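Wurkthorpe Teaching Cell: Pre-Session Check, Hand-Held Gripper
Form used before each block of hand demonstrations
Checked by: Lorcan Cronin
Month: August

1. Finger pads seated on brackets, no play. OK.
Comment: lower edges of both pads slightly uneven. Within limit. Recheck at 200 demonstrations.

2. Ring in each arm present. OK.

3. Jaws open and close over full travel without rubbing. OK.
Comment: slight drag near closed. Linkage cleaned, drag gone.

4. Work area between the pads clear before recording starts. OK.

5. Glare on tabletop. NOTE.
Comment: bright band across the wood. Tracking held in the test take. Dim the overhead light if tracking drops out.

6. Cables off the walking path. NOTE.
Comment: thin black cables on the carpet by the stand. Tape down before the operator starts moving around the table.

7. Demonstration count logged. OK.
Comment: 2,716 on this pad set. Replace at 3,000.

8. Remote-control station: stop button tested, arm parked. OK.

Result: cleared for use once item 6 is closed.

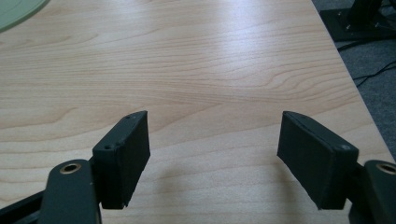 Mathis Baudry: Item 7 should go by wear as well as count. My last set was slipping well before 3,000, and the bad grasps went straight into the training data. Please add a grip test every 600.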